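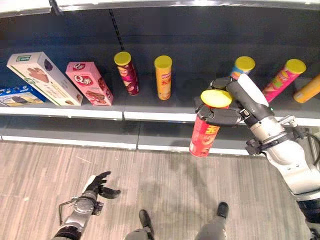
About Castaño

Castaño is a buying advice service for small grocery stores. We started in Trerwood 17 years ago, in two rooms over a hardware store, and we are still in Trerwood, although we have a proper door now. Store owners pay us a yearly fee and we read sales sheets, supplier contracts and front-of-pack claims on their behalf. Then we tell them what we think, which is often that they should wait.

We don't sell food. We don't take a cut from suppliers, we don't accept display money, and we send back the gift baskets. A good many "independent" advisers in this trade are paid at both ends, and we suggest you ask any of them, us included, to put in writing where their income comes from. Our own answer fits on a single page and is mailed to every member in November.

What we are doubtful about

New lines, mostly. A supplier comes in with a chart showing a snack that "flew off the shelf" in a test. Which shelf? Was it at eye level by the register, at half price, in the week before a holiday? We ask for the plain weekly sales after the launch discount ended. Sometimes we get them. When we don't, we write that down in the report and let the owner draw the obvious lesson.

We are doubtful about the word "premium" on anything with the same ingredient list as the version next to it. We have read a lot of ingredient lists.

We are doubtful about shelf plans drawn up by the company with the most products on the plan. They can be perfectly good plans. They can also leave a local cookie baker down by the floor, behind the price rail, where only toddlers will find it. If a member sends us a plan, we redraw it from the store's own receipts and send both versions back.

And we have never been convinced that a small store needs more choice. Most of the stores we work with carry too many kinds of chips and run out of the two kinds people came in for.

How the work gets done

Every member gets a reader, meaning one person who handles their file and picks up the phone. Readers work through the paper first and visit the store second. We used to do it the other way around and found we were too easily charmed by a nice store.

Findings go into Jilta, our record system, which we built ourselves after trying several that promised to do everything. Jilta does very little. It holds 802 product files at the moment, each with the claim made by the supplier, the sales reported by our members, and the date we last checked. Old files are marked as old. Members can look up anything in it, including the calls we got wrong, and there is a page for those that is longer than we would like. We told a whole group of stores to pass on seaweed snacks. They sold well for years.

Zemex is our import desk. It deals with packaged goods coming in from abroad: whether the translated label matches the original, whether allergens have been carried over correctly, how much shelf life is left by the time the case gets to a small town. Importers like to talk about demand. Zemex would like to see the date codes.

What we won't promise

We won't promise higher sales. We have seen other firms put a percentage on their home page and we would love to know what it is a percentage of. Some of our members do better after joining and some don't, and the ones who do better were usually paying attention already. A store with a bad lease or a leaking freezer has problems we can't read our way out of.

We also don't give prizes, badges or window stickers. If you see a Castaño seal on a package, please call us, as we have never issued one.

Joining

Membership is open to stores with up to 16 employees. Larger stores have buyers of their own and we would only get in the way. The first report is free, and you can leave at any month's end without a form or a call from someone trying to change your mind. Send us one supplier contract you are unsure about, along with a few weeks of receipts, and see whether what comes back is any use to you.

Office visits are by appointment. Suppliers are welcome to write, and letters with figures attached get read first.

Page last checked Mon 22 March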